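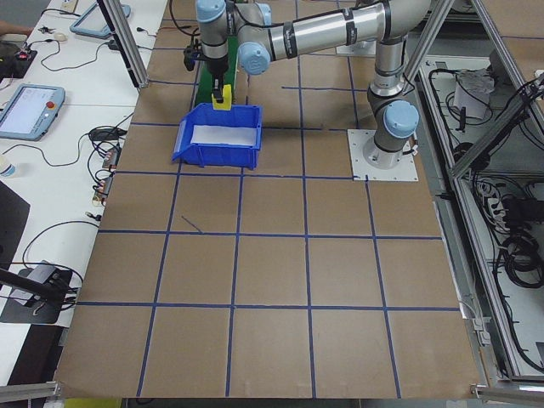
Zurbridge Bore Water Scheme
Minutes of General Meeting
Held 12/14/25, Zurbridge Hall, supper room

1. Opening and quorum
The chair opened the meeting and confirmed a quorum under the rules. 34 connections were represented in person or by proxy. Proxy forms were checked at the door and are held with the attendance sheet. One form was unsigned and was not accepted.

2. Apologies
Apologies were received and recorded on the attendance sheet. The contractor, Vainio Pumps, sent a written report in place of attending.

3. Minutes of the October meeting
The minutes had been sent out with the agenda. One correction was made: item 6 referred to the "upper tank" where "balance tank" was meant. The upper tank was decommissioned when the new main was laid and the term should no longer be used in scheme papers.
Moved and seconded that the minutes as corrected be accepted. Carried.

4. Matters arising
4.1 Air valve on the Flestirer spur. The valve was replaced in November. The old body had corroded at the thread and could not be reused. The isolating valve upstream does not close fully and the spur had to be drained back to the junction to do the work. Replacement of the isolating valve has been added to the maintenance list.
4.2 Easement over the eastern paddocks. The landholder has agreed in principle to the new alignment. The plan must be redrawn to show the gate in its present position before it can be lodged. Still open.
4.3 Meter lids. The new lids have arrived and most are fitted. Members who still have a cracked lid are to tell the secretary their connection number.
4.4 Letter to the shire about the culvert. No reply received. A further letter is to be sent.

5. Contractor's report (Vainio Pumps)
The report was tabled and taken as read. Points noted:
Standing water level in the main bore is lower than at the same time last year. The drawdown under pumping is within the licence condition.
Pump current draw is steady. The contractor sees no sign of bearing wear but recommends that the pump be lifted and inspected before the next summer, with the rising main to be checked at the same time.
The pressure switch at the booster was found to be cutting in late. It was adjusted on site. Members on the high side of the road should have noticed better pressure in the evenings. Two members said that they had; one said there was no change. The contractor is to log pressure at that connection.
The chlorine dosing line was flushed. The water remains a non-drinking supply and the notice at each standpipe must stay in place.

6. Telemetry
The Urkelix logger at the balance tank stopped sending level readings on several occasions during the quarter. Each time the readings were kept in the unit and recovered later, so the record has no gaps. The low-level alarm, however, depends on the live signal and did not operate during those periods.
Options put to the meeting were:
(a) move the antenna to the pole on the north side of the tank;
(b) change the unit to a different network;
(c) fit a float switch wired directly to the pump shed as a second alarm.
Discussion favoured (a) and (c) together. A question was asked about lightning protection on the cable run in (c). The quote does not include it, and a revised price is to be obtained.
Moved and seconded that the antenna be moved at once and that the float switch be deferred until the revised quote is in. Carried.

7. Leakage
Night flow at the bore meter was compared with the sum of the connection meters. The difference is higher than in the winter quarter. The loss appears to be on the section between the creek crossing and the Flestirer junction, where the pipe is the original class and the joints are solvent welded.
It was agreed to isolate that section overnight in two stages and read the bore meter at each stage. Affected members will have no supply from 11 pm until the valves are reopened in the morning. Stock troughs should be full beforehand. Notice will be given by text message and on the board outside the hall.
A member asked whether the whole section could be replaced. The price for pipe has been sought but the trenching rate has not. To be brought back to the next meeting.

8. Finance
The statement for the quarter was tabled. Electricity was the largest item and was over budget, owing to longer pumping hours. Access charges have been received from all but 2 connections. Reminders have been sent.
The joining fee for a new connection was reviewed. The present fee does not cover the cost of the tapping saddle and meter. Moved and seconded that the fee be increased by $300 from the start of the next billing period, and that applications already lodged be charged at the old rate. Carried, one against.
Moved and seconded that the financial statement be accepted and accounts passed for payment. Carried.

9. Summer restrictions
The present rule is garden watering before 9 am and after 6 pm. It was proposed that watering be restricted to alternate days when the balance tank falls below half. Some members felt that this would be hard to enforce without the alarm working properly (see item 6). After discussion the proposal was amended so that the change takes effect only on written notice from the secretary.
Amended motion put and carried.
Members filling swimming pools or large tanks are reminded that prior arrangement is required. Filling is to be done overnight through the fitted flow restrictor.

10. General business
10.1 The track to the pump shed is washed out below the second grid. Four-wheel drive access only. A load of road base is to be priced.
10.2 The padlock on the bore compound has been changed. Keys held for the old lock should be handed in.
10.3 Grass around the valve boxes on the main road needs slashing before the fire danger period advances further. Members are asked to clear a metre around their own meter box.
10.4 The chair asked that faults be reported to the scheme number and not directly to the contractor, as call-outs arranged privately will be charged to the member.

11. Actions
Secretary: second letter to the shire; text notice for isolation test; list of outstanding meter lids.
Chair: redrawn easement plan; trenching rate; price for road base.
Vainio Pumps: antenna relocation; revised float switch quote; pressure log on the high side; price for isolating valve on the spur.

12. Next meeting
To be held in the same room after the end of the March quarter. Agenda items to reach the secretary two weeks beforehand.

The meeting closed at 9.20 pm.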